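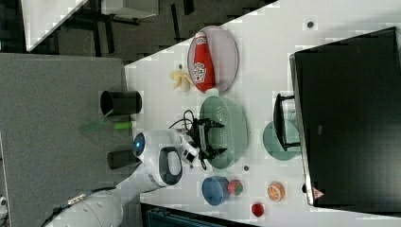
Should the ketchup live on the table or in the fridge? On the table, at least in any house where people eat more than they tidy.

3 min read

I hold this view against the better judgment of Lingyun Zhong, with whom I shared a kitchen in Galtdale for 2 years. Lingyun believed that a table was a surface. It was to be cleared after every meal, wiped, and then admired. I believed, and still do, that a table is where things wait until you want them again.

Consider the ketchup bottle lying down on its plate. A tidy person sees a mess, or worse, a cry for help. I see a bottle that can't be knocked over. The plate was already out. If the cap leaks, the plate takes it, and a plate is a thing we have all agreed to wash. The banana can go beside it, peeled or not, and the colander can stay in the middle, where a fruit bowl would go if I were the sort of person who owned one.

Colanders are better than fruit bowls anyway. I bought a fruit bowl once, a Comari, for 49 dollars, and it did one job and did it smugly. A colander lets the air in, and on Thursday it will drain your pasta. Try that with the Comari.

The other side does have its arguments. My neighbor Damilola Igwe, who clears her table before she has finished chewing, points out that she can always find her keys. She also says that stuff left on a table breeds. You put down one plate and by Sunday there are toy vegetables, and you don't have children. I can't fully refute this. There was a stretch last April when I ate standing at the counter because the table was busy.

But the magazines go too far. I have read what must be 200 articles on the calm of a bare white tabletop, and I have yet to feel calm at one. I feel like I'm waiting for a dentist. A table with ketchup on it says that somebody had fries here and may have them again.

Lingyun has moved to Fornley now and keeps the ketchup in the fridge door, label facing out. When I visit, I take it out before dinner and leave it on the table when I go.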